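Zellitz Blurbs: back-cover copy from paranormal and fantasy romance novels

Thanks for stopping by! Zellitz Blurbs is a collection of 3,116 short book descriptions, the kind you find on the back of a paperback or halfway down a store page. Every one comes from a self-published romance with some magic in it - witches, shifters, cursed dukes, the odd lonely ghost - and every author agreed to have the text included.

Each line in the main file holds one blurb, along with the title, the subgenre, the heat level and the year it came out. We sorted the books into 18 subgenres, and I'll admit that "fated mates" swallowed more of them than we expected.

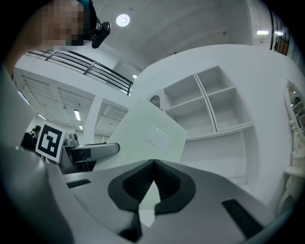
Blurbs run to 124 words on the median, with a few that go on for most of a page. We left the spelling and the dramatic ellipses just as the authors wrote them. Series names stay in too, so you'll meet the Ovon and Fandesow books again and again (both are long series, and their blurbs repeat whole sentences).

If you only want a taste, the file called sample has 100 blurbs and opens in any text editor.

Last updated Mar 28, 2024. The next batch should be ready in April, and it will add the Lins novellas, which I've been looking forward to for ages. Please write to us first if you'd like to reprint a blurb in full.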